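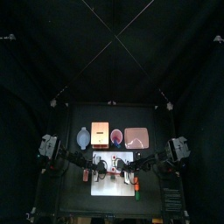 Four things in a row along the far side of the table.

Filed under: Home, Muddling Through, Tea

I have been trying to give up being early. It's harder than it sounds. My mother was early for everything, and I was raised in cars outside other people's houses, waiting for it to be a decent time to knock. At 46 I still arrive at the dentist in time to watch them unlock.

It came to a head in November, when Leokadia Piątek asked us for supper at seven and I rang the bell at 20 to. She came to the door with wet hair and one sock. She was very nice about it. She gave me an onion and a knife and told me to make myself useful, and went back upstairs, where I could hear her being less nice about it to her husband.

On the way home I made a resolution. I would be on time, in the way normal people are, or even slightly late, with a bottle and an apology. I chose the bus as a place to practise. The 718 goes from the end of our road to Gundelcombe, and for nine years I have been at the stop long before I need to be, in all weathers, getting to know the timetable as literature. (The footnotes are the best part. There is one concerning school holidays that I don't believe has been understood by anyone living.)

The first morning I left the house with two minutes in hand. I can't describe the feeling except to say that my legs went ahead without me. I was at the stop in one minute, and the bus had gone. It had come early. I want that noted, because it has never once been early while I was standing there.

The second morning I caught it, but at a run, and sat down next to Przemysław Urbańczyk from the library, who asked if something had happened. I said no, I was being relaxed. He moved his bag onto his lap.
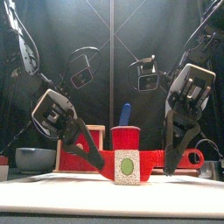
Red objects near the middle, white tabletop, black curtain behind.

He is a late person, as it happens, and has been all his life, so I asked him how it's done. He said he never thinks about it. He looks at the clock, sees that it's time to go, and then starts looking for his shoes. I asked whether he didn't lie awake beforehand picturing the missed train. He said which train. We got off at Gundelcombe and he went for a coffee, although the library opens at nine and it was two minutes to. I stood and watched him go with what I can only call envy.

I've had a few successes since. I was four minutes late for a haircut and the barber didn't look up. I went to the pictures and missed most of the adverts, including, my sister tells me, a good one about a sofa. And last week I got to Leokadia's at seven exactly, having walked round the block until my feet hurt — she was ready, the table was laid, both socks were on. The other guests came at half past. She gave me an onion anyway.

The train to my cousin's is next. It's a long journey with a change at the far end, and I have promised my sister I won't get to the station more than ten minutes ahead. She's driving me, so she'll be able to enforce it. I have asked her to pick me up at eight. I'll be in the hall from seven, with my coat on, but that's indoors and I don't think it counts.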